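Card printer leaves a pale stripe down one side of every badge

Posted by Remedios Vallejo, 6 Nov 2019

We run a Soler card printer at our community centre for member cards and staff badges. Since July it has left a thin pale stripe down the long edge of each card, always in the same spot. I've got 448 cards to reprint before our renewals go out, so I'd like to sort this before I waste any more ribbon.

The software is Holon ID and the computer is on Windows 10. I've run the cleaning card through it twice and changed the ribbon. The stripe shows worst on our dark blue background and you can hardly see it on the white visitor passes. The printer sits on the bench in the staff kitchen, as that's where the network point is.

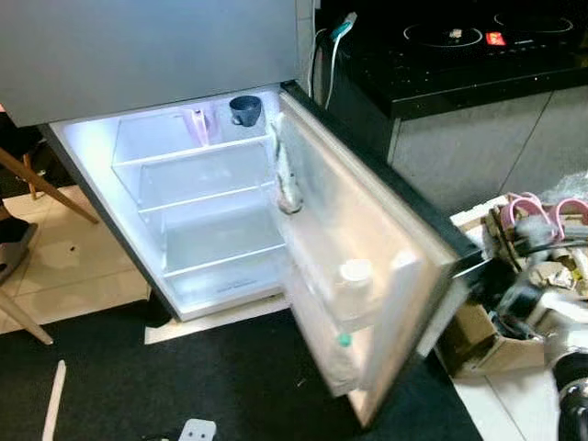
Does the stripe show up if you print the test card from the printer's own menu?
It's there on the test card too, same place and same width.

I can supply the driver version if anyone needs it.

Stisgate

If it's on the internal test card then the software and driver are off the hook. A straight line running the way the card travels is nearly always the printhead. Either there's muck stuck on it or one of the elements has died.

The cleaning card mostly does the rollers. For the head you need an alcohol swab. Turn the printer off, let it cool for a while, open the lid and wipe along the head in one direction. Don't use a paper towel and don't touch the head with your fingers.

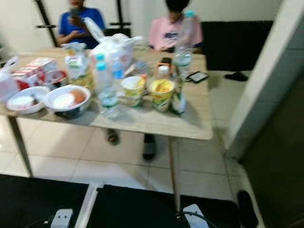
Let it dry fully before you close the lid, then print a solid black card and a solid blue one. If the stripe has gone thinner or broken up, do another swab. If it's exactly the same, the element is dead and no amount of cleaning will bring it back.

Check the card counter as well. It's under Printer Info on ours. We had a head go at 3203 cards, which the dealer agreed was far too early, and they replaced it under warranty. They did ask for our cleaning record, so write down the dates you ran the cleaning cards.

okanex_user

Had the same thing. Mine was the cards, a cheap box with rough edges that had scratched the head.

You can get by in the meantime if you change the colour of your template. In Holon, open the card design and shift the dark background in from that edge
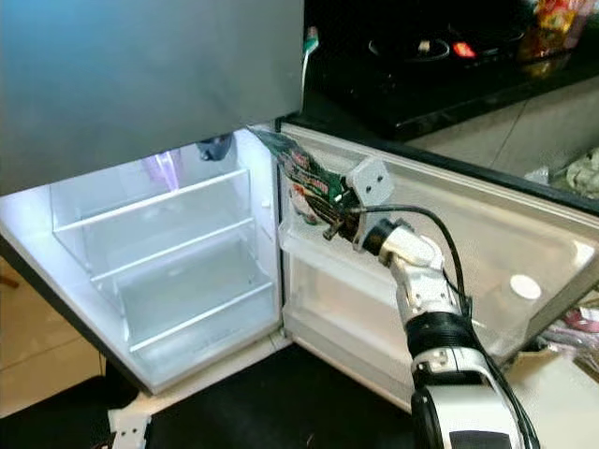
so the stripe falls on white. It looks a bit plain but the members didn't notice. I did 193 cards that way while waiting on the part.

Also buy better cards.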